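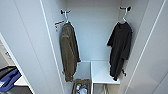
Lerketti lernt Kleiderhaken: Neues Paket für Haushaltsroboter ab sofort bestellbar

24. April 2020

Die Firma Hegde hat ihr Nachrüstpaket Lerketti um das erweitert, worauf viele in der Bastlergemeinde gewartet haben: ein Modul für die Garderobe. Bisher konnte Lerketti Socken sortieren und Handtücher falten, jetzt kommen Jacken, Hemden und Kleider auf Bügeln dazu. Der Preis liegt bei 3,359 Euro – pardon, in deutscher Schreibweise natürlich 3.359 Euro, auf der Bestellseite steht noch das englische Komma. Darin enthalten sind Kopfkamera, Recheneinheit und die Software für das Aufhängen und Abnehmen. Greifer und Fahrgestell muss man schon haben, unterstützt wird zunächst nur die Plattform Brallarley.

Wir durften das Paket im März in der Musterwohnung in Fotitz ausprobieren und sind ziemlich begeistert. Kleidung ist für Roboter ja nach wie vor ein fieser Gegenstand: Sie hat keine feste Form, sie rutscht, und ein Ärmel liegt nie zweimal gleich. Eine olivbraune Jacke und ein schwarzes Kleidungsstück auf weißen Bügeln klingen nach einer Kleinigkeit, sind für die Bilderkennung aber zwei ganz verschiedene Aufgaben. Beim dunklen Stoff gehen Falten und Saum leicht ineinander über, während sich der helle Bügel davor gut abhebt. Genau an diesem Kontrast orientiert sich Lerketti und sucht zuerst den Bügel, dann die Schulterlinie und erst danach den Rest.

Auch die Umgebung ist nicht ohne. Weiße Seitenwände vor einer fast ebenso hellen Rückwand, dazu zwei kleine dunkle Haken weit oben: Da muss die Tiefenschätzung sitzen, sonst greift der Arm daneben. Die neue Version fährt deshalb den Kopf vor jedem Griff ein kleines Stück zur Seite und vergleicht beide Ansichten. Das kostet etwas Zeit, macht sich aber bezahlt. In unserem Versuch gelangen von 40 Aufhängeversuchen mehr als 30 im ersten Anlauf, und das in einem Schrank, den das System vorher noch nie gesehen hatte!

Schön gelöst ist der Umgang mit allem, was sonst noch im Schrank steht. Lerketti legt beim Einrichten Sperrzonen an, etwa für ein niedriges Regalbrett oder einen Korb voller Fläschchen am Boden, und führt den Arm in einem Bogen daran vorbei. Die Zonen lassen sich am Tablet nachziehen, was nach kurzer Eingewöhnung richtig Spaß macht. Lange Kleidungsstücke, die bis über ein Brett hinunterreichen, hebt die Software vor dem Drehen ein wenig an, damit der Saum nicht hängen bleibt.

Ein paar Wünsche bleiben. Das Einmessen eines neuen Schranks dauert 90 Minuten, und während dieser Zeit sollte möglichst niemand an die Türen gehen. Hosenbügel mit Klammern kennt das Modul noch nicht, Kapuzen bringen es gelegentlich durcheinander. Für Klammern hat Hegde ein kostenloses Update angekündigt, einen Termin gibt es dafür nicht. Das Handbuch liegt bisher nur auf Englisch vor – wer sich schon durch die Anleitung für das Faltmodul gearbeitet hat, findet sich trotzdem schnell zurecht.

Bestellt werden kann direkt bei Hegde, wer das Faltmodul bereits besitzt, bekommt die Garderobe als reines Softwarepaket. Eine Vorführung in Fotitz ist nach Anmeldung per Videoübertragung möglich.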